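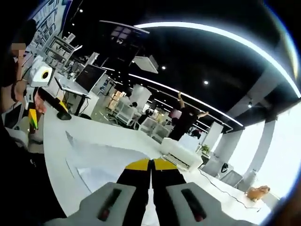

Du vinaigre blanc et puis c'est tout, m'a-t-on répondu sur un autre forum quand j'ai demandé pourquoi mon linge blanc virait au gris. Bon, j'ai essayé, un demi-verre dans le bac adoucissant pendant tout le mois de juin, et je ne vois aucune différence !

Je vous explique. On a emménagé à Firkusby au printemps, et depuis, les draps et les taies (100 % coton, rien de fragile) perdent leur blanc à chaque machine. Ils ne sont pas tachés, ni jaunes, juste ternes, avec un toucher un peu cartonné. La machine a suivi dans le déménagement, la lessive c'est toujours la Semell en poudre, et je lave à 40 comme avant. La mairie affiche une eau à 41 degrés français. Je n'ai aucune idée de ce que ça vaut, dans mon ancien logement je ne m'étais jamais posé la question.

Est-ce que je peux récupérer ce qui est déjà gris ? Et qu'est-ce que je change pour la suite — la lessive, la température, la dose ? Je précise que je suis locataire, donc pas question de toucher à la plomberie.

Raghavendra Alva
16/06/2025

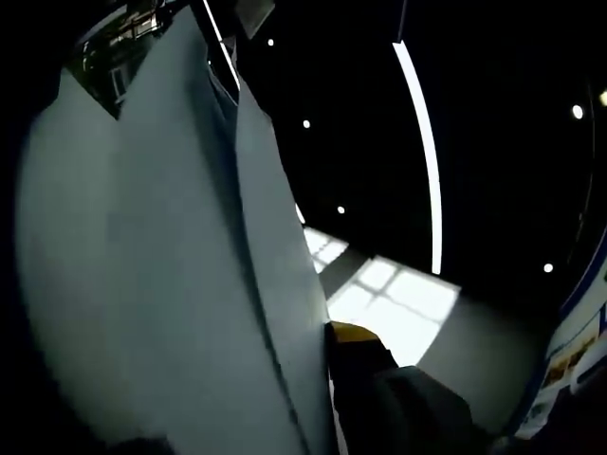

Rekha Nair
Alors 41, c'est très dur comme eau, et à mon avis il ne faut pas chercher plus loin. Le calcaire se lie à la lessive, ça se dépose dans les fibres, et la saleté reste accrochée avec. J'ai eu pareil en arrivant à Skalstead, j'ai cru que ma machine était morte (j'avais déjà regardé les prix, c'est dire).

Pour rattraper : un grand trempage dans de l'eau bien chaude avec du percarbonate, toute une nuit, puis un lavage à 60 sans surcharger le tambour. Regardez quand même l'étiquette avant. La première fois, l'eau du trempage était franchement dégoûtante alors que tout sortait soi-disant propre de l'armoire. Il m'a fallu recommencer 2 fois pour les taies.

Ensuite, vérifiez votre dose. Au dos du paquet il y a presque toujours un tableau avec eau douce, moyenne et dure, et je parie que vous êtes resté sur la ligne de votre ancienne adresse. Vous pouvez aussi ajouter un anticalcaire en poudre dans le tambour, moi je prends celui du magasin Thorlacius, le pot de 900 g, il me fait un bon moment.

Et laissez tomber l'adoucissant ! Ça gaine les fibres et le linge se rince encore plus mal.

pim_lessive
javel

ondine.b
Surtout pas de javel en même temps que le vinaigre, ça dégage du chlore, c'est dangereux. Je le dis parce que les deux sont cités sur cette page.

Sinon d'accord avec Rekha pour le trempage. J'ajoute de nettoyer la machine à vide, à 90, avec le filtre et le joint, parce que la mienne recrachait des dépôts gris sur tout. Et les chaussettes noires à part — je sais, je sais, mais je l'ai fait pendant des années.

Raghavendra Alva
Merci ! Effectivement, j'étais sur la ligne « eau douce ». Le percarbonate est acheté, je fais tremper les taies ce soir et je garde les draps pour le week-end.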